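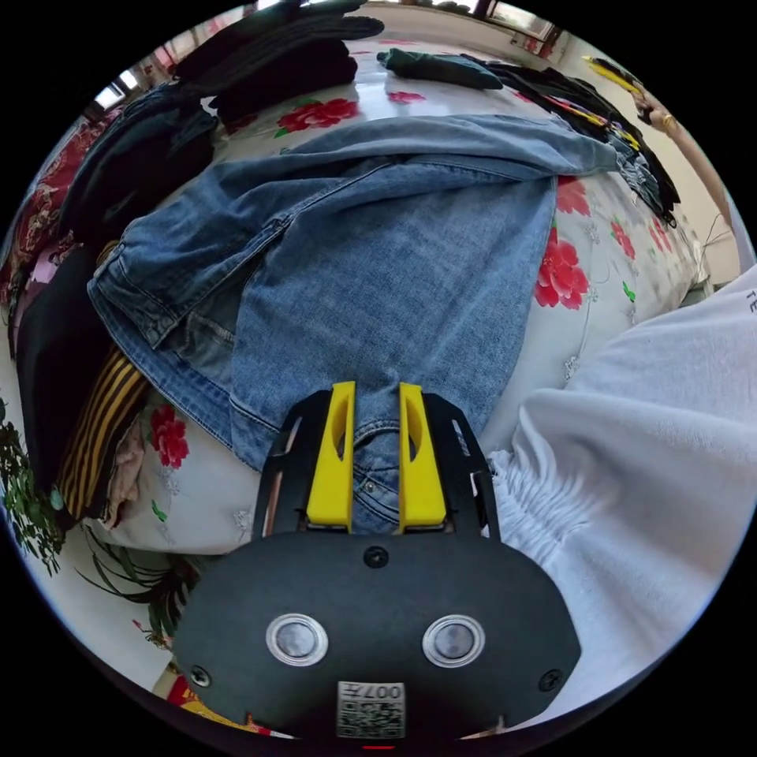
4. Working a folding shift with the Mosik hand gripper

Once your Mosik has been paired (section 3), you're ready for the best part: showing the folding line at Boros how people handle clothes. Every garment you fold by hand with the gripper becomes a lesson for the Alier folding machine, and a practised folder has a lot to teach it!

4.1 Spread the clothes on the bed. Leave the other piles where they are — a bit of clutter is welcome.

4.2 Hold the gripper with both round lenses clear of your sleeve. Push loose cuffs back before you begin.

4.3 Start with jeans. Bring the yellow fingers down on either side of the waistband, close them gently and lift.

4.4 Fold at your normal pace. If a leg slips, pick it up again and carry on. The machine learns from second tries too.

Note: A full set is 217 garments. You can spread it over as many shifts as you like.

Caution: Keep bracelets, drawstrings and fingertips away from the yellow fingers while they are closing.
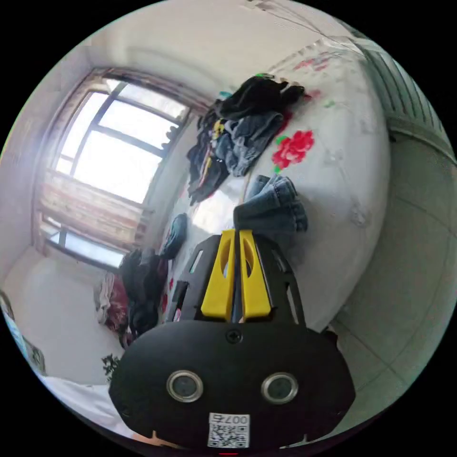

WHAT CHANGES FOR YOUR TEAM

At our Biten site the machine now takes the plain, flat pieces, up to 1000 a day. Folders there have moved on to mending, checking and the awkward items, and they decide which garments go to the machine next. Réka Illés, shift lead at Biten, asks every new starter to teach it one garment in their first week — her own was a pair of jeans.

4.5 At the end of the shift, close the fingers and put the gripper back on its dock. Wait for 3 short beeps before you leave it.

Note: If you hear one long beep, lift the gripper off and dock it again.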